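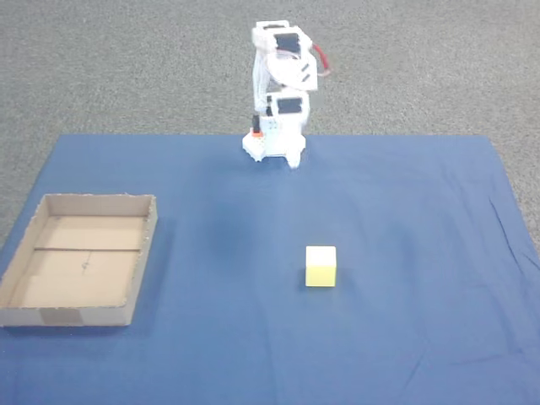

Large blue cloth spread on gray carpet.

Zudik Remnants

A table of fabric remnants sold or given away through the Khasawneh remnant shop in Simville, with measured size, fiber, weave, color name, and condition. Maintained by Nestor Aquino.

Status: version 2, stable. Corrections are still accepted.

Contents

Summary
Files
Fields
How the records were made
Color names
Known problems
Changes from the first version
Suitable uses
License and citation
Contact

Summary

The dataset has 2,807 records. Each record is one piece of fabric as it was entered at the shop counter. A piece is usually the end of a bolt, but the shop also takes in tablecloths, curtains, drop cloths, and unfinished sewing projects, and those are here too. Clothing is not included. Neither are rugs, foam, or batting.

I started the table to answer a small question, which was how often the length written on a remnant tag matches the length of the fabric. The tags turned out to be worse than I expected and the table kept growing. People who sew from remnants asked for the color and fiber columns, so those were filled in for the older records where the shop still had a swatch.

The shop let me use its counter book on the condition that no customer names or phone numbers were copied. None were. Prices are included.

Files

There are 4 files in the download.

remnants.csv
The main table, one row per piece. UTF-8, comma separated, header in the first row. Text that contains a comma is in double quotes.

colors.csv
The list of color names, with the shop's spelling and any older spellings that were merged into it.

fibers.csv
Fiber codes and what they stand for. It also marks whether the code came from a bolt label or from a burn test.

notes.txt
Free-text remarks that were too long for the main table. Each remark starts with the record ID.

There are no swatch scans in the download. They were made on different scanners over a long period and the color is not reliable enough to be worth the space.

Fields in remnants.csv

id
A letter and a number. The letter is the shelf where the piece was first put. It does not mean anything about the fabric, and shelves were moved more than once, so please don't group by it.

tag_length, tag_width
What the paper tag said, converted to inches. Blank if there was no tag.

length, width
What was measured, in inches, to the nearest half inch. Length runs along the selvage. If the piece had no selvage, the longer side is the length and the selvage field says no.

selvage
yes, one, no, or blank. "One" means a single selvage edge was left.

shape
rect, L, wedge, or odd. For anything except rect, the length and width are those of the largest rectangle that could be cut from the piece, and the full outline is not recorded.

fiber
A code from fibers.csv. Blends are joined with a plus sign, with the larger part first when it is known. The code UNK is used when there was no label and no test was done.

weave
plain, twill, satin, knit, pile, felt, or other. Felt is obviously not a weave. It was put here because the shop's book has it in that column and moving it would have made the two hard to compare.

color
A name from colors.csv. Prints get the name of the background color, and the print field is set to yes.

print
yes or no. Woven stripes and checks count as no. This has caused confusion, so check before filtering on it.

condition
good, faded, stained, holed, or creased. Only the worst fault is given. A piece that was both stained and creased is listed as stained.

prewashed
yes, no, or blank. Blank is much more common than either answer. Sellers rarely knew.

price
In dollars, as marked when the piece went on the shelf. Markdowns were not recorded. A zero means the piece went in the free bin.

month
Month of entry, as a word. The counter book did not always give a year, and the year has been dropped for all records so that the column is the same throughout.

How the records were made

Pieces were unfolded and laid flat, then measured with a steel tape. Knits were left to rest for a few minutes before measuring and were not pulled. Woven pieces were smoothed by hand. Nothing was ironed first, so a badly creased piece may come out slightly short.

Small pieces were measured on the cutting table. Anything longer than the table was measured on the floor in the back room. Floor measurements are a little less accurate for slippery fabrics such as lining and satin, which creep while you are working on them. The table does not say which surface was used. I wish it did.

Fiber was taken from the bolt label when there was one. For pieces with no label, the shop owner did a burn test on a thread pulled from the cut edge. Burn tests can separate wool from cotton and cotton from polyester without much trouble, but they are weak on blends, and they do not reliably tell cotton from linen. Records that depend on a burn test have a T at the end of the fiber code.

Entries were first written on Carkard index cards and typed up later. The cards were kept, and when a typed value looked wrong it was checked against the card.

Color names

There are 47 color names in colors.csv. They are the shop's own names and were never matched to a printed color chart. Some are narrow (brick, rust, and clay are three separate colors) and some are very wide. "Blue" covers everything that is not navy, sky, teal, or denim.

Names were given by eye under the shop lights, which are on the warm side. Pale grays and pale greens are the ones most likely to be swapped. If you are doing anything that depends on color, treat the name as a rough group and look at the cloth itself if you can.

Known problems

Tag lengths in yards and tag lengths in meters were mixed in the counter book. Most could be sorted out from the handwriting or from the measured length. Where they could not, tag_length was left blank.

Entries for May are thin. The shop was closed for part of the month while the shelves were rebuilt, and pieces taken in during that time were logged under June.

Curtains with the hems still sewn were measured as they hung, with the hem allowance left out. Unpicking the hem would give a longer piece.

Some pieces came back. If a customer returned a remnant uncut, it usually got a new card and so appears twice under different IDs. The cases I know about are listed in notes.txt. I have not removed them.

"Canvas" and "duck" were used for the same thing by different people at the counter. Both are coded plain in the weave column, with the original word kept in the notes.

Prices for wool are too low in the early records. A shelf of wool suiting was marked with the wrong sticker color and sold that way before it was noticed.

Changes from the first version

The width field was added for pieces without a selvage.
Color spellings were merged (grey and gray, off white and off-white).
The old "quality" score was dropped. It was one person's opinion and could not be repeated.
Tag values are now in inches like everything else.
Blank and zero prices are no longer mixed.

Suitable uses

The table works for practice with messy records, for teaching unit conversion, and for planning storage for a remnant shelf. It has been used to work out which cut sizes are worth listing in a beginner pattern book.

It should not be used to estimate what fabric costs in general. It covers one shop in one town, and the owner priced partly by how much room was left on the shelf.

License and citation

Free to use and change with credit. Please cite as: Aquino, N., Zudik Remnants, version 2, Simville.

Contact

Send corrections to Nestor Aquino through the issue tracker, with the record ID in the title. If the correction is about a measurement, please say whether the piece had been washed before you measured it.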